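# Chapter 10: Celebrity News and the Management of Private Life

News about the private lives of performers is among the oldest products of the popular press. Weddings, separations and new homes were reported long before the first fan magazines.

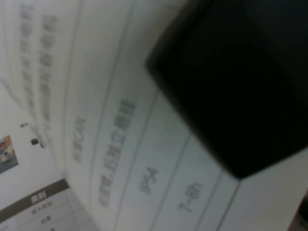
Readers of the first edition objected that the subject did not deserve a chapter of its own, and that gossip should be left to the section on tabloid layout. The authors have kept the chapter and made it longer. Celebrity coverage accounts for a large share of what audiences read, and the methods used to produce it have spread to sports, business and political reporting.

This chapter examines one kind of story in detail: the announced separation. Most such announcements now take the form of a joint statement, posted to the couple's own accounts and written with the help of a publicist. The reporter's task is then to confirm that the statement is authentic, to place it in context and to decide how much of the couple's history to repeat.

Section 10.1 defines the terms *statement*, *source* and *representative*. Section 10.2 follows the Pergate case, in which a television couple's announcement of 31 words led to 14 articles in a single Saturday edition of the Kusesari entertainment pages. Section 10.3 considers the treatment of children, whose names were printed in some of those articles and withheld in others.

Students should pay particular attention to the use of unnamed friends as sources. The Peltonen guidelines, reprinted at the end of the chapter, permit the practice only when an editor knows the identity of the speaker.

**Before you read.** Select a recent separation story and mark every claim that does not come from the couple's own statement. Keep the marked copy for use in Section 10.2.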